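**Visit report: Vindov district court registry and complaints office**

Prepared for the judicial cooperation working group. Participants: Humaira Chaudhry, Kelly Haslam, Jeferson Portela. Received by Borislav Nedeljković, head of registry.

The visit took place in September, after the second audit letter and before the ministry's reply to it. The working group had asked for access to the case allocation system, the complaints office and the exhibit store. Access was given to all three. The interview with the court president was cut to a courtesy call and is not reported here.

## Case allocation

Incoming files are registered at the counter on the ground floor and given a number by hand. A clerk then enters the number, the parties and the subject code in Potemis, the allocation software, which assigns a judge. Assignment is random within a subject code, weighted by open caseload. The weighting table is reviewed each quarter by the registry and signed by the president.

Three points were noted.

Subject codes are chosen by the clerk and can be amended after entry. An amendment triggers a fresh draw. Potemis keeps the earlier draw in its log, but the standard report given to inspectors shows only the final one. Mr. Portela asked for the full log for the previous quarter and was given it on screen. It listed 113 amendments. Most were attributed to wrong codes at the counter, and the registry does not require a reason to be entered.

Two user accounts have the right to override a draw. One is held by Mr. Nedeljković. The other belongs to a post that has been vacant since the reorganization, and it was still active when we looked. He undertook to have it closed and wrote to confirm this the following week.

Judges on leave stay in the pool unless the secretariat removes them. Removal is requested by email.

## Complaints office

The office has a staff of two and a separate entrance on the courtyard side. Complaints about court staff and about delay are accepted on paper, by email and in person between 9:00 and 13:00. Complaints about judges are forwarded to the disciplinary council, and the office keeps only the cover sheet.

Dalva Godoy, seconded to the office from Fontes, took us through the intake form. It asks for full name and address on the first page. The law permits anonymous reports by court employees, and a second form exists for this, but it was kept in a drawer and is missing from the website. Ms. Godoy said that she hands it out on request. She could recall no employee having asked for it.

The statutory limit for a first reply is 90 days. The office measures this from the date of registration, while our reading of the rules is that time runs from receipt. The gap between the two dates was small in the files we opened, with one exception, where a letter had gone to the wrong floor.

## Exhibit store

The store is in the basement, behind two doors with separate keys. The signing-in book was complete for the period we checked. Intake and packing are done at a table on the upper level before items go down.

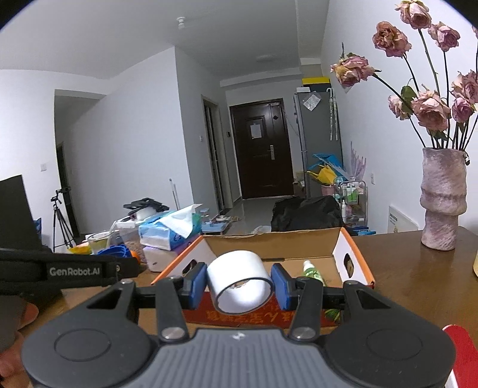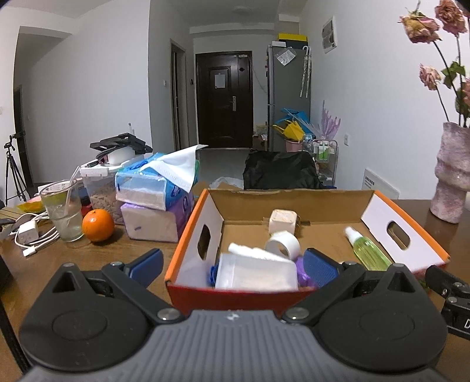 *Open cardboard box with orange edges, Vindov.*

Each exhibit carries a tag with the case number, the date of seizure and the signature of the officer handing it over. Tags are written in ballpoint. On older items the ink has faded, and Ms. Haslam found several where the number could be read only by comparing it with the ledger. The registry has a quotation from Hemeck for printed labels and a reader. The purchase is awaiting approval — it was in last year's budget request as well.

Cash and narcotics are held elsewhere by the police and were outside the visit. The transfer receipts are filed in the registry in date order. A search by case therefore means going through the binder, and it took almost 20 minutes to locate the one we asked for.

Disposal is the weak part. A final judgment should lead to a disposal order, but there is no step in Potemis that tells the store a case is closed. Staff rely on the criminal division sending a list. The last list on file was from spring.

## Requests to the registry

1. Include earlier draws in the Potemis report supplied to inspectors.
2. Make the reason field mandatory when a subject code is amended.
3. Publish the anonymous form on the court website beside the standard one.
4. Confirm in writing the date from which the 90-day limit is counted.
5. Notify the exhibit store of final judgments at fixed intervals until the software can do so.

Mr. Nedeljković accepted items 2, 3 and 5 at the closing meeting. Item 1 depends on the maintenance contract, and he could not say what a change to the report would cost. On item 4 he prefers to wait for the ministry's opinion. Ms. Chaudhry will follow up both and circulate the replies to the group with the annexes, which are still being translated.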